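Como guardar e catalogar moedas antigas sem estragar nada

Se caiu aqui é porque herdou uma lata de moedas, comprou um lote na feira ou, como eu, começou com duas pecinhas e quando deu por si já tinha a gaveta da cómoda cheia. Vou contar como faço hoje, depois de uns bons anos a fazer tudo mal (a minha primeira coleção viveu em saquinhos de plástico mole, daqueles com PVC, e ficou com uma gosma esverdeada que ainda me dói lembrar).

Primeira coisa, e digo isto com carinho: largue o limpa-metais. A sério! Nada de pasta de dentes, bicarbonato, vinagre ou borracha de escola. Uma moeda de cobre com a pátina castanha vale muito mais do que a mesma moeda a brilhar como uma torneira nova. Se tiver terra agarrada, água destilada num copo de vidro, umas horas de molho, e depois secar com um pano macio encostado à moeda, sem esfregar. Ficou sujidade? Troque a água e deixe mais um dia.
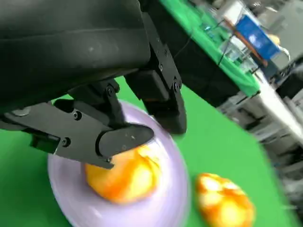
Texto: equipa do blogue Carnwood Moedas
Publicado em 10 de julho de 2020
Arquivado em: Guias para principiantes

Agora o manuseamento. Pegue sempre pelo bordo, com o polegar e o indicador, e trabalhe por cima de uma toalha dobrada. Eu já deixei cair um vintém de 1775 no chão de mosaico da cozinha e a mossa ficou lá para me lembrar todos os dias. Luvas de algodão há quem adore, eu acho que escorregam; prefiro as de nitrilo sem pó, ou então mãos bem lavadas e bem secas.

Para guardar, uso três coisas conforme a moeda. As mais comuns vão em alvéolos de cartão, os de dobrar e agrafar. Compre a medida certa (meça o diâmetro com um paquímetro, mesmo que seja dos baratinhos) e achate os agrafos com um alicate, porque um agrafo espetado risca a moeda do alvéolo vizinho. As melhorzinhas vão em cápsulas rígidas de acrílico. E as que ando a mudar de sítio ficam em envelopes de papel sem ácido, com a etiqueta escrita a lápis ANTES de meter a moeda lá dentro.

Os alvéolos arrumo-os em folhas de álbum. As minhas são da Silton, aguentam bem o peso e não ondulam, mas qualquer folha de polipropileno ou poliéster serve. Se a embalagem não disser o material, ou se a folha cheirar a cortina de duche, deixe na loja.

Depois vem a parte de que eu gosto mesmo, o catálogo. Comecei num caderno e em junho passei tudo para uma folha de cálculo: 43 linhas numa tarde de chuva, com chá ao lado, uma maravilha. As minhas colunas são: número, país, valor facial, ano, metal, diâmetro, peso, estado, onde comprei, quanto paguei e em que folha está. Parece muito, mas o "onde comprei" já me salvou quando quis voltar ao vendedor da feira de Wirkdale e não me lembrava da banca.

No estado de conservação, seja duro consigo. Ponha a moeda debaixo de um candeeiro, incline-a devagar e veja primeiro os pontos altos do desenho: cabelo, coroa, bordos do escudo. É aí que o desgaste aparece. Na dúvida entre dois graus, escreva o mais baixo.

Por fim, o sítio. Armário interior, longe da cozinha e da casa de banho, com uma saqueta de sílica na caixa. Eu troco a minha a cada 2 meses. E evite gavetas de carvalho, que libertam vapores ácidos e escurecem a prata.

Etiquetas: moedas, conservação, álbuns, catálogo
Artigo seguinte: Como fotografar moedas com o telemóvel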